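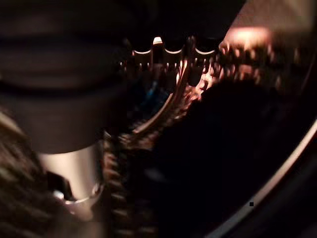
Should spare gripper fingers be budgeted with the arm or as a separate line?
Place them on a separate line, as they are consumed on a different schedule from the arm.

m_sprogis
Our department at Hukgate follows the same practice. The Pincombe quotation lists finger sets at 74 each, and we have entered 13 sets for the coming year.

Marius Ciobanu
I must disagree. A separate line is the first to be cut at review. We lost ours in May and had to request a transfer of funds.

b.uibo
Was the wrist camera included in that request? Our supplier treats it as an accessory and charges 176 for a replacement.

Marius Ciobanu
It was not. The camera remained under maintenance.

m_sprogis
I would keep both visible. Reviewers here question any combined amount above 200.

b.uibo
Thank you. I will submit them as two lines and attach the quotation.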